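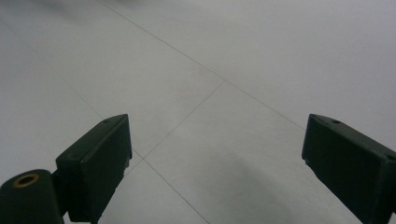
March, Vídalín room, floor

Started 7.40, stopped for lunch, started again. Tiles first, walls can wait.

Swept twice. Second sweep still brought up grit from along the skirting, so whoever does it next: brush the edges by hand before the big broom goes anywhere near. Then mopped with Etine, one capful to the bucket. Dries streaky on the pale grey if the water's too hot. Lukewarm is better. Changed the bucket when I got to the door and should of changed it sooner.

Grout. Auður wants it sealed before the benches come back in. Tried the Vandent sealer on a short run behind the door, small brush, wiped the excess after ten minutes. Looks alright, maybe a shade darker than the bare stuff. Leaving it overnight and then putting a drop of oil on it and a drop of tea, see what stays. If both wipe off we do the whole room with it. If not, back to the Fitia one, which stinks but we know it works.

Level check with the long straightedge. Mostly fine. There's a low bit on the window side where the old sink was, 2 mm under the straightedge at worst. Bench feet will take that up. Not relaying tiles for 2 mm.

Tapped every tile with the screwdriver handle, listening for hollow ones. 368 whole tiles, not counting cuts. Three sound hollow, all near the threshold. Masking tape cross on each — please leave the tape ON. They don't move when you stand on them but I wouldn't run the heavy trolley over that bit.

Sealer: tin is 1000 ml. Going by how much the test run used, one tin won't do the room, so order another. Vandent order no. for the last lot was 3353, quote that and they'll match the batch.

Auður Riis came by at 3, had a look at the test patch, not keen on the colour. Said wait till it's cured before deciding. Fair enough.

To do
oil and tea test in the morning
order sealer (after the test!)
new mop head, this one is sheding
ask about felt or rubber for the bench feet
hollow tiles — inject or lift? Auður to say

Door propped open for the smell. Shut it at 5.30, fan left on low.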